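3.2 Visitor counts and the claim of recovery

Published estimates for the Lorell New Year's fireworks deserve more doubt than they usually get. The city's tourism office reported "a full return" of overnight visitors, and later work (Mahuika and Goh) repeated the phrase without asking how the visitors had been counted. 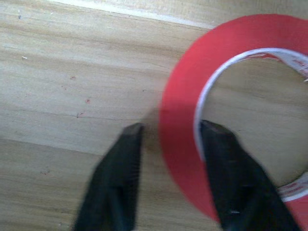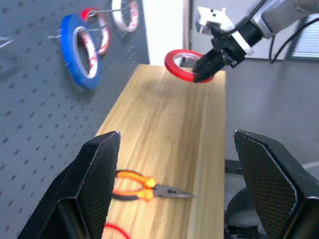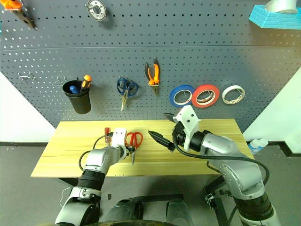
Figure 2. A wooden work surface, three views.

The Lorell figure rests on a survey of 975 people stopped near the harbor in the hour before midnight. Anyone standing there at that time had very likely come for the show, so asking whether the show was their main reason for travel tells us little. Residents of Maihi, a short train ride away, were counted as tourists if they had booked a room, even when the room was for a family party.

Randen offers a weaker case still. Its hotels sold out in January as well, with no fireworks at all, and the increase credited to the display falls within the normal swing between seasons. Saskia Mahuika has argued that a sample of over 1000 would settle the matter. We doubt it. A larger sample drawn from the same waterfront would repeat the same error with more confidence.

Trirkton, which canceled its display and kept its hotel records, is the only town in our set that allows a fair comparison, and we turn to it next.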